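Eigenes LAN-Turnier ausrichten: So klappt es mit Netzwerk, Strom und Turnierbaum

Im November haben wir in Ernen zum zweiten Mal unser kleines Lastora-Turnier gespielt, und seitdem bekomme ich ständig Mails mit der Frage, wie man so etwas selbst auf die Beine stellt. Also los! Es ist wirklich machbar, auch ohne Sponsor und ohne Messehalle, und der Moment, wenn beim ersten Finalspiel der ganze Saal aufschreit, entschädigt für jedes verlegte Kabel.

Was ihr braucht

Einen Raum mit mindestens zwei getrennt abgesicherten Stromkreisen
Einen Switch mit genug Ports für alle Rechner plus Reserve
Netzwerkkabel in verschiedenen Längen
Einen Rechner nur für den Spielserver
Tische, Stühle, Klebeband, Stift und Papier

Schritt 1: Strom verteilen

Schreibt vor dem Aufbau auf, welche Steckdose an welcher Sicherung hängt. Ein Spielerplatz mit Monitor zieht bei uns unter Last gern mal 600 Watt, da ist ein Stromkreis schneller voll, als man denkt. Hintereinandergesteckte Mehrfachsteckdosen sind tabu. Njål Eide hat uns beim ersten Mal einen Plan auf die Rückseite eines Pizzakartons gezeichnet, und der hängt bis heute im Saal!

Schritt 2: Netzwerk aufbauen

Alle Spielgeräte kommen ans Kabel, WLAN bleibt den Handys vorbehalten. Vergebt feste Adressen für Server und Turnierleitung, der Rest darf per DHCP laufen. Ladet die Updates am Abend vorher herunter. Wenn morgens alle gleichzeitig einen großen Patch ziehen, steht die Leitung (ich spreche aus Erfahrung).

Danach von jedem Platz aus den Server anpingen. Stark schwankende Werte liegen meistens am Kabel, also erst tauschen und dann weitersuchen.
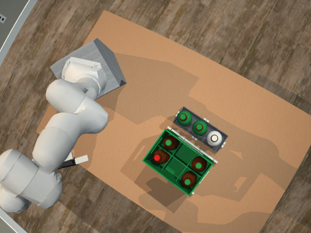
Schritt 3: Plätze einrichten

Beim Turnier sitzen sich die Teams gegenüber, und zwischen den Reihen bleibt ein Gang, durch den die Turnierleitung bequem kommt. Lasst genug Platz für die Maus, gerade Leute mit niedriger Empfindlichkeit holen weit aus. Monitore so drehen, dass niemand dem Gegner auf den Bildschirm schauen kann. Stellt die Tische ruhig schräg in den Raum, so wie die helle Platte auf dem braunen Dielenboden, das schafft in quadratischen Sälen oft Platz für eine Zuschauerecke. Die Kabel laufen dann an der Wandseite entlang und werden alle paar Schritte festgeklebt.

Schritt 4: Turnierbaum und Zeitplan

Für kleine Felder empfehle ich Doppel-K.-o., denn so spielt jedes Team mindestens zweimal. Plant pro Begegnung 60 Minuten ein, inklusive Platzwechsel. Wir tragen die Ergebnisse in Stikitz ein und zusätzlich auf ein großes Blatt an der Wand. Das Blatt lieben alle! Yuk-lan Ho malt die Teamlogos dazu, und in den Pausen bildet sich davor immer eine Traube.

Schritt 5: Regeln festhalten

Eine Seite reicht. Hinein gehören die Kartenauswahl, die erlaubte Pausenlänge, das Vorgehen bei Verbindungsabbruch und wer im Streitfall entscheidet. Bei uns ist das Folke Haugen, der selbst nicht mitspielt. Bei einem Abbruch in den ersten zwei Minuten wird neu gestartet, danach gilt der Spielstand.

Noch ein Tipp für die Technikprobe: Spielt am Vorabend eine komplette Partie mit voller Besetzung und aufgedrehtem Ton. Erst dann merkt ihr, ob Headsets rauschen oder der Server ins Schwitzen kommt.

Die Regelvorlage schicke ich euch gern zu, schreibt einfach einen Kommentar. Und wer schon ein eigenes Turnier hinter sich hat: Erzählt, welchen Modus ihr gespielt habt, ich bin riesig gespannt!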